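Notes from the Whelping Room - November
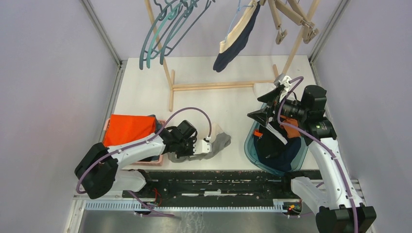 Hangers and the light wood rack, back of the table.

Well, it has been a busy few weeks and I owe several of you emails, so please take this as a group reply (and an apology!). The big question I keep getting is about how I socialize my puppies before they go home, and whether it is worth the bother when the new owners are going to take them to puppy class anyway. I have strong feelings on this one, so get a cup of coffee.

When I got my first Bernese I knew next to nothing. She came from a lovely kennel over near Wutbridge, a big rawboned girl with a heart of gold, and she was scared of stairs. Also of umbrellas, the dishwasher, men in hats and the sound of a zipper. She had been raised in a clean, warm, quiet barn with her littermates and that was pretty much the whole world as she knew it. We worked through most of it, but it took me the better part of 2 years and she never did make her peace with the dishwasher.

So when I had my own first litter I promised myself they would see and hear and walk on as much as I could manage before they left. I start small. From day three I pick up each pup for a few seconds, turn it gently, touch the feet, and put it back with Mom. By the time the eyes are open I am playing the radio at meals (talk shows in the morning, whatever my husband wants at night). At four weeks the pen moves into the kitchen, and that is when the real fun begins, because my kitchen is loud.

I change the flooring in the pen every couple of days. Rubber mat, an old bath rug, a cookie sheet, a piece of artificial turf, a scrap of linoleum. The cookie sheet is the one that makes them think. In my Canpolat litter there was one little male who would sit at the edge of it and holler at his brothers for walking across. I didn't push him. I put his dinner a few inches closer each time, and by the weekend he was sleeping on it.

Please don't flood them, though. I see people online with a four week old puppy in the middle of a vacuum cleaner, three toddlers and a parrot, and they call that enrichment. A pup that freezes or keeps trying to get behind your legs is telling you it has had enough. Back up, let it look from a distance, and try again tomorrow. I would much sooner send home a puppy who has met ten things and liked them than one who has met fifty and is worried about half.

Visitors are the other piece. From five weeks on I have people over nearly every day, shoes off at the door and hands washed, and I ask them to sit on the floor. Hiwot Gebremichael brings her two boys, who are wonderful with the babies and know to let the pup come to them. I try for a mix of ages, beards, glasses, canes, big boots, you name it. Berners can be reserved with strangers, and in my experience a lot of what gets called "just the breed" is a dog who didn't meet enough people early on. Not all of it! Some of it is inherited, and I won't breed from a dog who is truly shy no matter how pretty the head is. But you can help a soft puppy a great deal.

Car rides start at six weeks. Short ones, in the crate with a sibling, around the block and home. Then down to the feed store in Hamport and back. Somebody always throws up. Bring towels.

For those of you picking up this month, your puppy will come with a sheet listing everything it has met so far and what it thought of each one. Please keep adding to it. There is a fear period at eight weeks or thereabouts, right when they are changing homes, so give them a few quiet days with you before you start inviting the neighbors. After that, carry on just as we did here, a little bit at a time, and bring good treats.

A couple of bits of news. Melati Kwok wrote that her girl passed her therapy dog evaluation on the first try, and slept through most of the wheelchair part. I am so proud of them both! The Floltdale draft workshop is full, but there is a waiting list, and people do drop out, so ask. And the rescue fund raffle brought in over $800, with the quilt going to a lady who doesn't own a dog at all (yet - we are working on her).

Puppy visiting is Saturday after lunch, by appointment please. Come in by the side door, the front one sticks.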